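Eldana Birhane
7 Jul 2020

Thread on collecting grasp demonstrations with a hand-held gripper. Mostly notes for people starting a set of their own. Tabletop only, one operator, one object moved per episode.

2/ Set size as of this morning: 338 episodes recorded, 327 kept. The 11 dropped ones all failed the same check, which I'll get to in post 9.

3/ The hand-held tool has the same finger geometry as the gripper on the arm. Same pads, same opening. If the pads differ, the policy learns contact points that the arm can't reproduce, and you find out a month later.

4/ We label an episode by object class and by starting distance. Class is coarse: box, bottle, jar, pouch, tube, loose part. Feng-yi Shek wanted finer classes. We tried them on one batch and the labels disagreed between the two of us too often to be worth keeping.

5/ Pouches are the class I would collect more of if I were starting over. The film is glossy, it creases, and the width at the base is not the width at the middle. A policy trained on boxes closes to box width and stops.

6/ For a standing pouch the approach should be level and low, with both pads open past the widest part of the base. Close slowly. If one pad touches first the pouch slides or tips, and that episode teaches sliding or tipping.

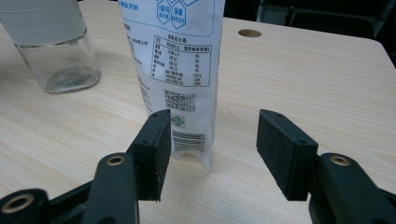

7/ Uneven starts are fine, and you want them. If every episode begins with the object dead center between the pads, the policy has no example of correcting. I ask operators to begin with one pad nearer than the other in a good share of takes, then even it out before closing.

8/ Leave neighbors on the table. A clean table gives you pretty footage and a policy that gets confused by a cup. Transparent neighbors are especially useful: glass picks up reflections of whatever is near it, and the model has to learn that the edge it sees there is not the edge of the target.

9/ The check from post 2: camera pose track. If tracking drops for more than 21 consecutive frames, the episode goes out. We do not interpolate. Interpolated pose looks smooth and is wrong, and wrong smooth motion is harder to spot in training than a gap.

10/ Plain desks with faint grain are marginal for tracking. Keep something with texture in view past the target. Printed packaging helps, but remember it moves with the object once you lift, so it can't be your only source of features.

11/ Pace. Our limit is 40 episodes per operator per session, then stop. Past that the motions get short and identical. You can see it in the path lengths before you can see it in the video.

12/ Object rotation matters too. Turn printed items between takes. We had an early policy that did well on a carton with the label toward the camera and poorly with the label away. It had learned the label.

13/ File handling. Raw video and pose go into Skillbridge the same day, one folder per session, with the operator's notes as a text file. Notes are two lines at most: what was picked, anything odd. Long notes don't get read.

14/ Someone asked about Zuletti. Yes, we use it for trimming. It cuts the idle frames at the start and end of each take. Set the motion threshold by hand on a few slow episodes first, or it will trim a careful approach as if it were idle. That approach is the part you need.

15/ On failures: keep a failed grasp if the operator recovers and completes the pick. Mark it as a recovery. Drop it if the take ends with the object on its side. We have argued about this one. Feng-yi would keep those as negatives. Our training code has no use for negatives right now, so they sit in a separate folder.

16/ Soft pads wear. Swap both at once. One new pad and one old pad gives you a grip that pulls to one side, and the operator compensates without knowing it, and the compensation ends up in your data.

17/ Next batch is for the Trelldale kitchen layout, with more pouches and more glass. The Woldegiorgis office will repeat part of it with their own operators so we can compare path lengths. Results in November if the arm time holds.

18/ Reply to a few of you at once: no, the set isn't public yet. The object list and session template will go up first. Ask me for the pad drawings if you need them before then.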